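Segmenting handheld demonstrations before you train on them

If you have come over from the Plumura setup guide, welcome back! By now you should have a folder of recordings made with the handheld gripper and a calibration file you trust, and you're probably itching to start training. I would ask you to hold off for one more afternoon. The way you cut your recordings into pieces matters a great deal more than I believed when I began (I was a skeptic, and Morag Lamont had to walk me through her plots twice before I came around).

The method below is the one we use for pick-and-place policies in ordinary homes. We started with 176 recordings of small household items being moved into a container, and trained the same policy on them twice, once on the whole recordings and once on the segmented ones. The segmented version was clearly steadier at letting go of things, and it took no extra data to get there.

Start with the gripper width. Plot it against time for a single recording and you'll see a long flat stretch while the fingers are open, a quick drop as they close, a second flat stretch at the width of the object, and then a rise. Those two flat stretches are your anchors. Smooth the curve lightly, over 6 samples or so, and mark the points where the slope crosses your threshold. Please do look at a few by eye before you trust the threshold, as soft packaging gives a little under the pads and the drop can have a shoulder on it.

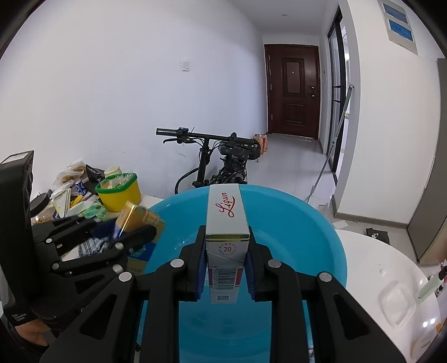
Next comes the carry, and it's the part people tend to leave in one lump. We split it into travel and hover. Travel is where the gripper's speed stays high, and hover begins once it slows down with the object still held. Hover frames look so much alike that a policy trained on the whole recording tends to average over them and dither, and giving them their own label lets you weight them separately. Four phases in all, then: approach, grasp, travel, hover. We fold the release into the end of hover, although Abdelghani Saber prefers to keep it apart, and his version works fine too.

Once the labels are in, go through and throw out any recording where the phases come in the wrong order. Regrasps are the usual culprit. You can rescue them by keeping only the last grasp onward, but I'd leave them out of your first run.

For training, sample evenly across the phases within each batch and leave everything else at the defaults. Ours ran for 80 epochs, and the validation loss for hover was still creeping down when travel had long since gone flat, so don't stop early on the combined number! Log each phase on its own line.

If your slope threshold refuses to behave, Niall Dunbar's notes on the Gidberg page cover noisy width sensors in much more detail than I can here. The next page in this series deals with rotating the camera poses into a shared frame.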